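Learning Resources > Home Studies > Living Spaces > Chapter 6

Print this page | E-mail this page

Chapter 6: The Bedside and What We Keep There

Filed under: Home Studies, Rooms and Furniture

Few pieces of furniture work as hard as the one beside the bed. It is small, it is close to hand, and it is often the last thing we touch at night and the first we reach for in the morning. People will spend weeks choosing a sofa and five minutes choosing a bedside cabinet, yet ask them to live without it for a few days and they soon notice! In this chapter we look closely at the bedside as a place for storage, for comfort and for the small things we simply like to have near us.

Chapter 5 dealt with the kitchen, where most objects have a clear job. The bedroom is a looser sort of place. A drawer there may hold medicine, letters, chargers, a torch, half a packet of biscuits and a brooch that belonged to a grandmother, all in one happy muddle. Students who kept a room diary for the Evside exercise in Unit 2 will already have met this. The bedroom pages were nearly always the longest, and usually the most fun to read.

We begin with three words used all through the chapter. A store is anything put away for later use. A comfort is something kept near because it makes rest easier or more pleasant. A keepsake, or ornament, is kept for its looks or its meaning. One object can be all three — a pretty tin of sweets, for instance — and part of the pleasure of this subject is arguing over which word fits best.
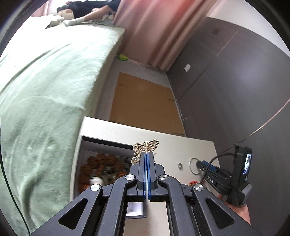
Page 122

A white cabinet stands in a room with a bed, with an open compartment full of stacked brown food, perhaps baked goods or packaged snacks, and a small white bottle in among it. In our terms the food is both a store and a comfort. The gold butterfly, with its rounded openwork wings, is the ornament. Notice how well a flat top suits such a cabinet: it gives you a place to set things down, while the compartment underneath keeps other things within reach. The ring-shaped handle on the front panel is a lovely detail too, small and silver and easy to hook a finger through.

Open compartments deserve a section of their own, and they get one in 6.3. They let us see what we have, so things get used. They also let everybody else see what we have, and they gather dust. A door hides the muddle but adds a step, and at bedtime even one step can feel like a lot. The makers of the Fadeck bedside range, whose drawings appear in 6.4, tried both kinds before settling on a cabinet that is half open and half closed.

Height matters as well. A top that sits 60 cm from the floor will suit many beds, but a low bed or a very thick mattress changes everything. Try it for yourself before reading on. Lie down, close your eyes and reach out sideways. Where does your hand want to land? Measure that point from the floor and write it down, as you will need it for the drawing task in 6.4.

The later sections turn to ornaments. The Kahsay household study, which we follow from 6.5, asked families to choose one bedroom object they would never give away, and to tell its story in no more than 100 words. The answers are a delight. Very few people picked anything costly, and quite a number picked something that fits in the palm of a hand.

Before you start 6.1, draw the area beside your own bed from memory, then go and check it. Mark each thing S, C or K. Keep the drawing in your folder, mistakes and all — we shall come back to it in the Ferninow project at the end of the chapter.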